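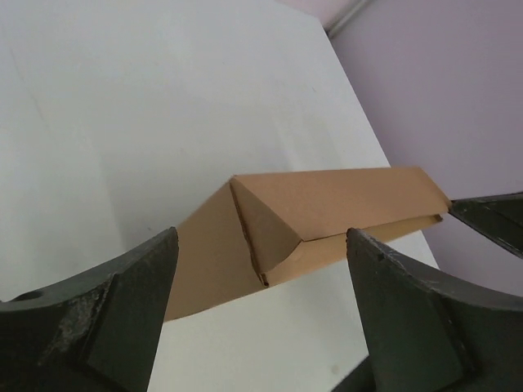
Unditz gripper kit, second week

18 December 2019

The Unditz comes from Morikawa as a finger set, a wrist camera and a software license. Mine is a used demo kit, so the coating was already well scuffed. Kerker lent me the arm. Test parts are plain corrugated cartons with no print on them, handled on a white table.

Setup

Mounting took two hours, most of it spent on the camera cable. The firmware is build 1202. Calibration asks for 8 poses and rejects any pose too close to the last one.

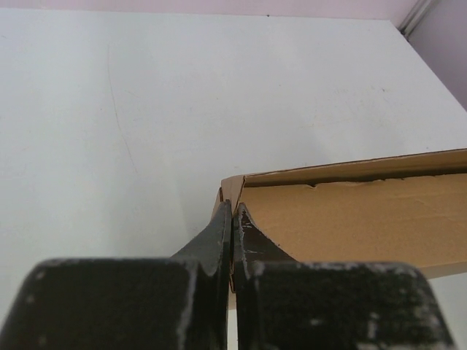
Thin board is the hard case for this kit. The force setting runs from 0 to 200 with no units given in the manual. I started low and went up in small steps. A single wall of card needs far less than a closed carton does, and the default profile is meant for neither. Haruto Kikuchi at Skoliddale sent me his profile file – it loads, but the approach speed has to be entered again by hand.

Open items

1. Fingertip alignment after a tool change.

2. Corner contact on a closed carton, with the wrist camera looking down. 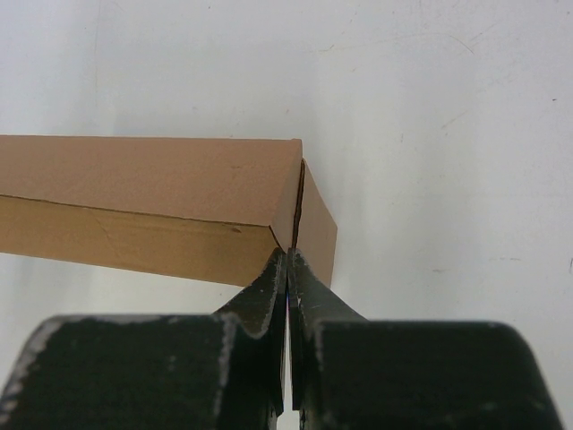
3. Log export. The CSV drops the force column if the profile name has a space in it.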